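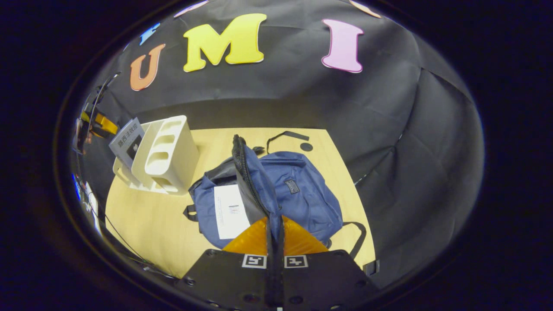

Thu 1 August

Okay, so today was the day of the zipper, and I need to get it all down before I go to bed or I'll be awake till two running it in my head again.

The morning was good! I was in by 8 with a giant iced coffee and nobody else on our floor, and I got through the first batch of backpack demos before Naveed even had his badge out. Unzip, paper in, zip, paper out, start over. My hand has gotten so used to the grip that I reached for my own lunch bag at noon with my fingers held in two stiff little paddles, which made Naveed Yousafzai laugh so hard he had to put down his noodles. (I've caught myself doing it with the fridge at home too. Mom thinks I have arthritis.)

Anyway. The afternoon was for the policy we trained over the weekend, the one we've been calling Niris, running on the actual arm. I'd been looking forward to it all week, and the first few rollouts were lovely, slow and a bit dithery at the start but it found the zipper and it pulled. I was grinning like an idiot. Then on rollout 24 it went in for the zipper, got the fabric next to the zipper instead, and just kept going. It dragged the whole backpack toward itself, and when the bag snagged on the table edge it pulled harder, and the soft finger folded right under and I could hear the thing straining, this awful creaky whine. And I hit the stop. I hit it really hard, with my whole palm, the way you'd hit a mosquito.

The arm kept moving.

It can't have been long. Naveed went through the log later and got 429 milliseconds between the button and the joints going still, and I know that sounds like nothing! It did not feel like nothing. It felt long enough for me to think "oh, it's not working" in a full sentence and to see where my left hand was, and my left hand was on the table, holding a corner of the bag flat, where I had put it because the bag kept sliding and I was being helpful. The finger came down maybe an inch from my thumb, ripped right off its mount, and bounced under the desk.

So I'm fine. Nothing touched me. I went and stood in the stairwell for a bit and ate a granola bar and my knees were silly, but I'm fine.

Then the detective work, which took the rest of the day. We'd both assumed the stop button cut the power, and it does on the old rig. On this one, somebody (me, in June, I found my own handwriting on the tape) had moved it over to the Hostura box so we could restart faster between rollouts, and the Hostura box sends the stop as a message. A message! It goes in line behind whatever else is waiting, and with the video streams going there was quite a lot waiting. I felt sick when I saw it. I remember being proud of that change. It saved us a whole minute each time and I got a thumbs up in the chat.

The force limit was another one. It was set to 97 percent of the maximum, so basically it was off, left over from when we were trying to get it to shut the stiff drawer. Neither of us had put it back. I'm not even sure which of us changed it and Naveed was nice enough not to try to find out.

We wired the button straight to the power again before we left. I pressed it over and over with the arm just waving at nothing, and it dropped dead every time with a clunk, and I have never loved a clunk so much. Naveed taped a line on the floor and wrote NO HANDS on it in fat marker. The limit is way down now, which probably means Niris won't be able to manage the sticky part of the zipper at all, and then the demo for the Bajwa people is going to look pretty sad. I don't care. Well, I care a little. I'll care more next week.

I wrote up the report too and sent it before I could chicken out. I put in the part about my hand and I put in the part about the tape. Took me four tries to write "I moved the stop button" without a bunch of excuses hanging off the end of it.

We still can't find the screw from the finger mount. I crawled around under there with my phone light and came up with a dead pen, a ton of dust, and the cap from Naveed's water bottle he's been whining about for ages.

Came home and got a Flulletti lasagna out of the freezer and ate the entire thing standing up. It says it serves two. My thumb keeps tingling, even though nothing happened to it.

Tomorrow: order spare mounts, check the button on the old rig as well, call Mom back.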